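Who gets to read the Tejada papers?

20 June 2023

I first read the Gralville Bulletin sitting on the floor of somebody's landing, with a cat on my feet and a mug of tea going cold on the stair. I mention it because I've been to three meetings this spring on the future of the Bulletin, and at every one of them a person with a lanyard has told me that the papers are "currently inaccessible". Well, I accessed them. So did half of Dratbridge, at one time or another. You rang the bell and Patricio Tejada let you in.

For anyone who hasn't had the pleasure, the Bulletin was put together by exiles and dock workers in the Gralville end of town, in the years when you could get off a ship here with a false name and a decent coat and find a room by teatime. It carried news from home for people who couldn't go home. It told you which ships had been refused and who was in prison, and it had a lot of arguments about land. It also had recipes, a chess problem and some truly dreadful poems (I'm sorry, but they are). They ran off 300 copies of each issue on a duplicator that leaked, and you can tell which winter you're in by how purple the margins are.

What survives is 1,183 sheets, in boxes, and a good many of those are scraps. There are letters on the backs of issues, shopping lists on the backs of letters, and one lovely page of names where each name has been crossed out and replaced by another, as people changed who they were pretending to be.

The plan now is that all of it goes to the Ritivbridge collection, where it'll be scanned, catalogued and "made available to accredited researchers". I've nothing against scanning. Paper like that goes brown and then it goes to crumbs, and I'd rather have a picture of a page than a pinch of dust. But I do get stuck on that word accredited, because I can't think of a single person who wrote for the Bulletin who would have qualified.

Think what the thing was for. These were people whose own countries had been written up by others for generations. If you wanted to know how your grandfather's village lost its water, you had to read it in the letter book of the company that took it, and the letter book was in London or Lisbon or New York, in a reading room you couldn't get into. So they made their own record. It was scruffy and biased and in three languages, sometimes in one sentence, and they handed it out at bus stops! And we're proposing to honour that by putting it in a reading room.

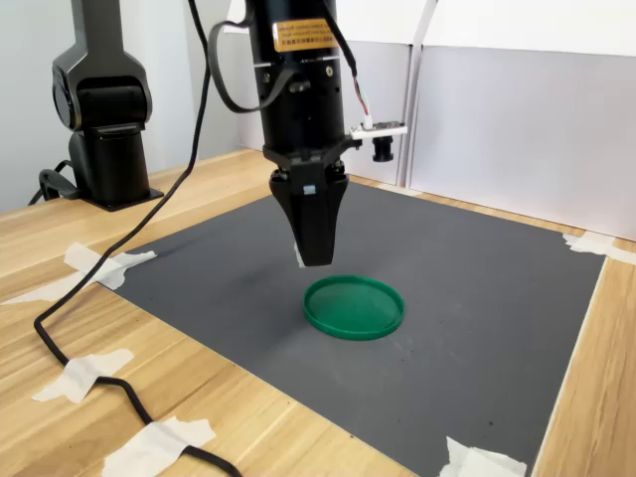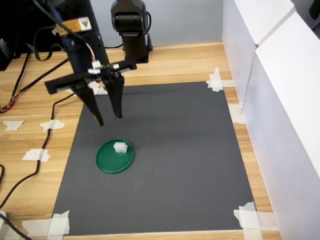
A robotic arm with a black two-fingered gripper, in two views.

I put this to Esi Appiah, who edited the Africa pages for years and has less patience with me than I deserve. She thinks I'm being soft. Her view is that a landing is a fine place for papers until there's a burst pipe, and that people like me enjoy the romance of the cardboard box because we've never had to dry one out. She also pointed out that the landing had its own rules. You had to know Patricio, or know someone who did. You had to be comfortable walking into a stranger's house. Plenty of women weren't, she said, and plenty of younger people never knew there was a house to walk into.

I went home and sulked over that for a bit. She's right, and it has changed what I think, though maybe not as much as she'd like.

So I don't want the boxes back on the landing. I want them somewhere dry with a proper lid on, and I want the scans out in the open where anybody with a phone can get at them, including the granddaughters of the people on that page of crossed-out names. If there are names that still need protecting, then ask the families which ones. They'll have views. Esi certainly has. What I won't swallow is privacy being brought up for the first time at the same meeting as the licensing fees.

And I'd like the catalogue to be written with some of the people who can read the jokes. The draft I've been shown lists one whole run of pages as "miscellaneous agricultural correspondence". It's nothing of the sort. Those are the land arguments, the heart of the whole thing – seed and harvest were how you talked about arms and strikes when you thought the post was being opened. "The beans will be late this year" did not mean beans. File that under agriculture and you've done the censor's work for him, decades after he retired, and very tidily too.

There's a grander version of this argument that I could make, with empire in it, and the way archives have always been part of the furniture of ruling people. I believe that version. I've marched behind it. But I notice that when I make it in a meeting everybody nods and writes something down and the terms of deposit stay exactly as they were. When I ask who will be able to open the file, and on what day, and whether they'll have to pay, the room goes quiet and someone offers to come back to me. So I've started asking the small question and leaving the big one at home with the cat.

The deposit agreement has two clauses I'd strike out tomorrow. One gives Ritivbridge the say over who may reproduce a page. The other lets them shut the whole lot for "review" with no end date. Take those out and I'd carry the boxes over myself, bad knee and all.

Patricio, when I rang to read him the clauses, mostly wanted to know whether they'd be keeping the chess problems. I said I thought so. He said good, there's a mistake in one of them and he's been meaning to print a correction.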